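Search this forum Advanced search Go

Finishing a tabletop: oil or water-based poly?

marulanda_shop
I'm building a dining table for my sister and the top is glued up and flattened. It's ash. She has two kids and they eat every meal at it. I was set on hardwax oil but my neighbor says I'll regret it and should use water-based poly. Sanded to 120 so far. What would you put on it?

Elvira Yupanqui
Poly. Kids spill, the spill sits there through a whole cartoon, and oil won't hold up to that. I put three coats of water-based satin on ours and it has had 13 years of breakfasts. One scratch from a dropped skillet.

gluepot20
Disagree. Poly looks fine until it gets damaged, and then you have to strip the whole top. With oil you scuff the bad spot, wipe more on, and go back to work. I redo mine every May and it takes an evening.

Elvira Yupanqui
You redo yours every May. Will his sister?

gluepot20
Fair question. If she won't, then no, don't use oil.

Brayan Mamani
A few things to settle before you pick.

Does she want the color to stay pale? Ash yellows under oil. Water-based poly keeps it closer to bare wood, but some people find it a bit gray.

Does she use placemats or trivets? A hot dish straight on the wood can mark either one.

Are you spraying or brushing? Water-based dries fast, and on a big top you can get lap marks with a brush. Use a foam pad and keep a wet edge. Work the full length with the grain and don't go back over it.

Whichever you use, go to 150 and then 180. Stopping at 120 will leave scratches you can see by a window.

marulanda_shop
Brushing, or a pad I guess. No spray gear. She likes warm color, so the yellow isn't a problem. She will not re-oil anything. I know her.

panelsaw_ray
Then oil-based poly. Everybody skips over it. It's warm and tough, and it levels out better than water-based if you're slow. The smell is bad for a few days and you have to wait overnight between coats. I don't see the downside if you have a garage.

Elvira Yupanqui
The downside is dust. Overnight drying in a garage means bugs and sawdust in every coat.

panelsaw_ray
Sweep the day before and wet the floor. I've done plenty in a garage. 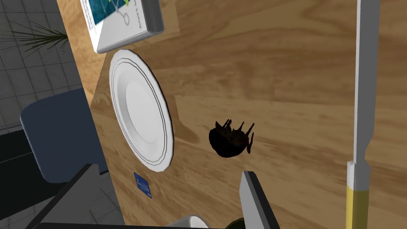 Brayan Mamani
Ray is right about the color. On ash, one coat of dewaxed shellac under water-based poly gets most of the way to that warm look too. Scuff the shellac lightly with 320 before the first coat of poly. Try it on offcuts from the same boards.

gluepot20
Seconding the offcuts. Do the underside as well as the top, same number of coats. I left one bare underneath and it cupped the first winter.

panelsaw_ray
Finishing the underside doesn't stop cupping. That's an old argument here and I'm not starting it again. How is the top attached? If it's screwed tight to the aprons with no slots, the finish won't save it.

marulanda_shop
Figure-eight fasteners, so it can move. I did two offcuts, one shellac and water-based, one oil-based. She picked the shellac one without being told which was which. Going with that. First coat went on 19th August, second one tonight.

Elvira Yupanqui
Good. Leave it a week before anyone eats on it and don't put a tablecloth on for a month, even if it feels hard.

marulanda_shop
A month will be a fight but I'll tell her.

Contact us | Copyright Larnance Woodworking Forum | Back to top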